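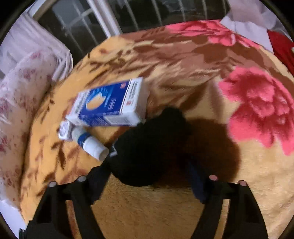
Demo team catch-up, Dovanville office, February

Here: Marlene Petersen, Panya Ongart, Abelardo Yáñez, and me (Pilar Tapia, typing this up). Renato Durán sent apologies.

Started at 9:40 because I couldn't get the call to connect, sorry everyone!

Bedroom demos. Panya is doing the medicine pickups with the hand-held gripper, box and bottle on a bed. She likes fuzzy blankets for this – they're harder than a table and that's what Clemier asked for. Target is 500 demos, and we have 200 we're happy with. Abelardo wants slower approaches on the bottles. Panya said fine, but then she needs 2 more afternoons. Agreed.

Remote control. Marlene tried the Vergara arm and found the lag annoying (I did too, I kept overshooting). We're staying hand-held for bedrooms and will look again next month.

To do: Panya to re-record the fast ones. Marlene to write to Vergara about the lag. I'll ask Renato who has the spare finger pads.

Finished 10:25.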